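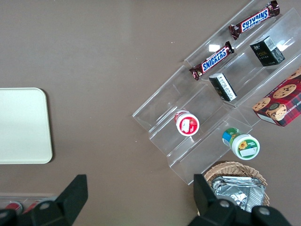

Shelf work at the Skodham counter

On the clear stepped stand there are two Snickers bars at the top, two black boxes, a cookie box at the right end and two containers with white lids lower down. The cream tray on the left is still empty.

Can a machine tidy a shop counter yet?

Plirine is our small project about ordinary chores. We began in August with folding towels at Manley, and after that we moved to shop work, where I expected the things to be easier. Some are. A box with flat sides is mostly a solved matter for us. A chocolate bar in a shiny wrapper is harder, as the wrapper bends and the light moves on it.

Clear plastic is the part I worry about most. The colour of the table comes through every shelf, and the edge of a step is only a bright line. A new shop assistant understands it in one second - our software needs more help.

From our notes: 142 attempts at restocking so far, on 7 kinds of goods. The foil packets in the wicker basket remain my favourite test, because they lie over each other and one must be taken without its neighbour.

My answer for now is "partly". I would trust it with the boxes, but I would not leave it alone with customers.

Ashour workshop notes, 20 Nov 2023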